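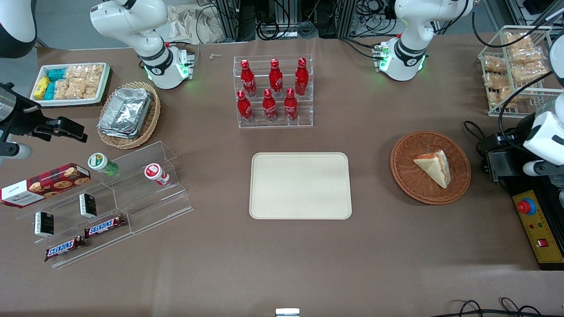
Setting up a snack table is the sort of job people assume they can do while on the phone, and then the crackers end up behind the urn. I have laid out afternoon tea at the Moltside hall since May, and my method has two rules: height at the back, and a landing spot in the middle. A clear tiered rack does the first job nicely. Six bottles of Coca-Cola in two rows, with the back row still in plain sight, take up less table than six bottles wandering about on their own. The landing spot is an empty beige tray, and it stays empty until people arrive, however much your hands itch.

What to do, in order:

Put the mat down first. Jean Rutherford puts it down last and has views on this, which she will share.

Sort by wrapper. Packets go together in a tray, wrapped crackers in the wire basket. Anything cut into a triangle gets its own round basket -- it will shed on its neighbours otherwise.

Stack your foil trays in a basket near the back corner. You'll want them for leftovers, or for Fiifi Essien, who calls his share leftovers at 2 o'clock.

Use a stepped stand for the small stuff. Tall boxes go beside it, never in front.

Walk to the door and look back. If you can't spot the biscuits from there, neither can the bowls club, and they will come and ask you. Leave the lids on the drinks until somebody wants one.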